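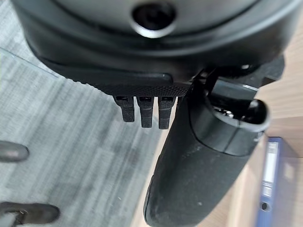 Unit 4: Retention Schedules and the Closing of Files
June | Prepared by Parvaneh Akbari, Records Studies, Morrison College
Reading time: 3 minutes

4.1 Scope of the unit

This handout accompanies the fourth lecture in Introduction to Office Records. Students should already be familiar with the difference between a record and a working copy (Unit 2) and with the numbering of file series (Unit 3). Electronic mail is treated separately in Unit 6.

4.2 What a retention schedule contains

A retention schedule is a list of the kinds of records an office creates, together with the period for which each kind must be kept and the action to be taken when that period ends. The action is called the disposition. It is normally one of the following: destroy, transfer to the archive, or review.

Each entry in a schedule has a series title, a short description, a trigger, a period, and a disposition. The trigger is the event that starts the clock. Students frequently confuse the trigger with the date on which a document was written. A lease signed at the start of a tenancy may have as its trigger the end of that tenancy, many years later.

4.3 Closing a file

A file is closed when no further papers are to be added to it. The closing date is written on the cover and entered in the register. If correspondence on the same matter resumes, a new part is opened under the same number; the closed part is not reopened.

Papers are checked for duplicates before closing. Drafts are removed unless they show a decision that the final version does not record.

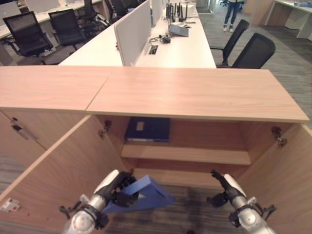 Wooden cabinet with the left door open.

4.4 Case study: the Hallik office

The Hallik land office held 2249 registered files when Snežana Obradović began her survey. The register listed a closing date for fewer than half of them. Her first step was to draw a sample of 300 files and compare each with its register entry. In 41 cases the entry and the file did not agree, most often over the date of the last paper.

The survey report recommended that the office adopt a fixed rule: any file with no new papers in two years would be presented to the responsible officer for closing. Some 1000 files met this condition at once. Hooman Hosseinzadeh, then head of the office, asked that boundary disputes be exempted, and the rule was amended accordingly.

Points for discussion:

- Was the sample large enough to support the recommendation?
- Who should decide whether a file is closed when the responsible officer has left?
- Should boundary disputes have been exempted as a series, or file by file?

4.5 Reading for the next session

Esfahani, S., Notes on Disposition, chapters 2 and 3 (course reader).
Parsa, S., "The Natar Registers," course reader, final section only.

Written answers to the discussion points are due by 4:00 p.m. on the day before the seminar. Answers should not exceed one page.

Records Studies Office, Morrison College, Herura Building | Contact | © Morrison College | Back to top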